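Home | Talks | Notes | Contact

Can a machine do the chores yet? Speaker notes
Clive Stockdale, Nov 17, 2023
2 min read

Start with the short answer: some of them, slowly, if the room stays put.

Shop floor first. The Clemach line moves 2,000 cartons a shift, all one size. Say that the size is the whole trick. Give it mixed boxes and a person has to stand by.

Then the house. At Plarnum we ran 1,000 pickup trials in simulation in July. 932 ended with the item off the floor. Pause here - someone will ask about the other 68. Most were socks and cables.

Don't promise dates. Mention cost only if asked. 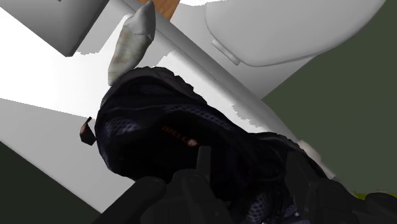

Tidying is the chore people ask me for most, and shoes are where I'd start. They keep some of their shape but the upper gives when you squeeze it. Point out the dark mesh against the black fingers - in the render it is hard to tell where shoe ends and gripper begins. Then the crumpled gray thing just above the toe. A sock, maybe, or a wad of cloth. Ask the room which they think it is, and what a machine should do if it can't tell.

Close on the Sovine kitchen test, 43 minutes to clear one table. Take questions.

Related
- Folding towels: notes from Pilkington
- What a gripper costs to run
- Bins, carts and doors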